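Projects > Stemidik > Student reports > Working rules for a two-arm station

Search reports Enter keyword All years

Thu 8 February
By the Stemidik student project group

1. What the project was for

Our project at Stemidik was to write a set of working rules for a two-arm robot station set up in ordinary rooms. The rules we were given at the start came from Naris and were written for a lab with a marked floor and a fenced cell. Many of them could not be followed in a living room. We kept the ones that made sense, rewrote others, and dropped the rest.

The work began in July. We logged 263 runs in total and wrote a note after each one if something had gone against a rule. We then read all the notes together and sorted them by rule. Most of this report is about the three rules that took the most changes: start position, arm spacing and floor clearance.

2. Start position

The Naris text says that both arms must be "in a neutral posture" before a run. It does not say what neutral means. In our first runs each operator had a different idea of it, and the notes could not be compared.
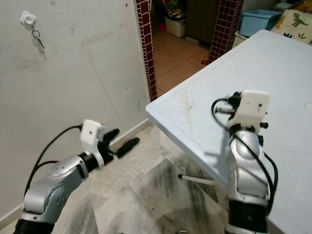

We replaced the wording with a start check that two people have to agree on. The operator reads each item out and the second person answers yes or no. If any answer is no, the run does not start and the time is written down. At first people skipped the reading out when they were in a hurry. We added a signature line to the run sheet and the skipping mostly stopped.

The check has 6 items:

- the stop button is within reach of the second person
- both arms respond to a small test move
- cables are free through the whole reach of each arm
- no person is inside the reach of either arm
- the speed limit is set
- the run sheet is open and has a run number

We set the speed limit at 80 percent of what the Gillies controller allows by default. A lower limit was tried, but operators complained that the arms lagged behind them, and they made larger hand movements to compensate.

3. Spacing between the arms

This rule was the hardest to write. Handing an object from one gripper to the other is a normal task, so a rule that keeps the arms far apart is no use. Our rule says that when both grippers are in the shared zone, only one arm may move at a time. The other holds still until the first has stopped. 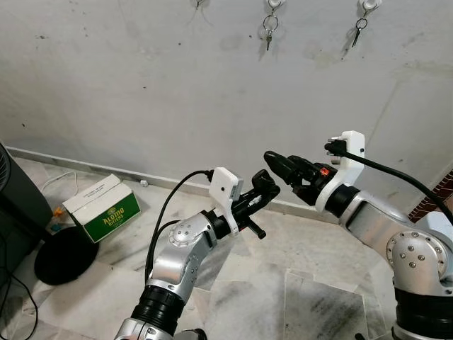
Figure 2. The two grippers closed, with a narrow gap between the fingertips.

Two of us wanted a fixed minimum distance as well. We left it out of the final version. An operator can't judge a distance like that by eye, and the software we had did not report it. If the Gastska add-on is installed later, the question should be looked at again.

4. Gripper inspection

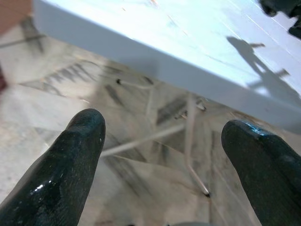 Text: Stemidik student project group | Section 4 of 6

The fingers are inspected at the start of every session and again after any contact with a table or wall. The old rule asked for inspection once a week. We think that is too long when the station is moved between rooms.

Inspection means looking at both fingertips, opening and closing the gripper fully, and checking that the fingers meet evenly. Any cut or peeling in the covering goes on the sheet. A damaged finger is changed before the next run, even if it still grips.

5. Floor clearance

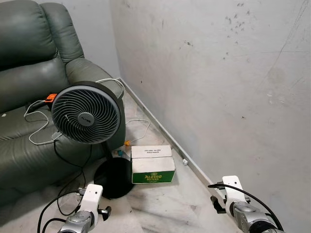
Floor clearance is the rule we rewrote most often. Our first version said the floor had to be clear, and operators read that as "clear enough." The final version names the kinds of things to look for, and loose cable is first on the list. A white cable that comes over a sofa armrest and ends in a loop on the floor counts, and so does a cardboard box standing beside a fan base. Each item is either moved out of reach or entered on the run sheet as a fixed obstacle. Furniture that stays put is entered once per room.

6. What is left to do

The rules have only been used by our own group. They should be tried by operators who did not help write them. The section on lighting is still a draft, and we did not get to rules for working with liquids. The run sheet also needs a larger space for notes, as people were writing on the back.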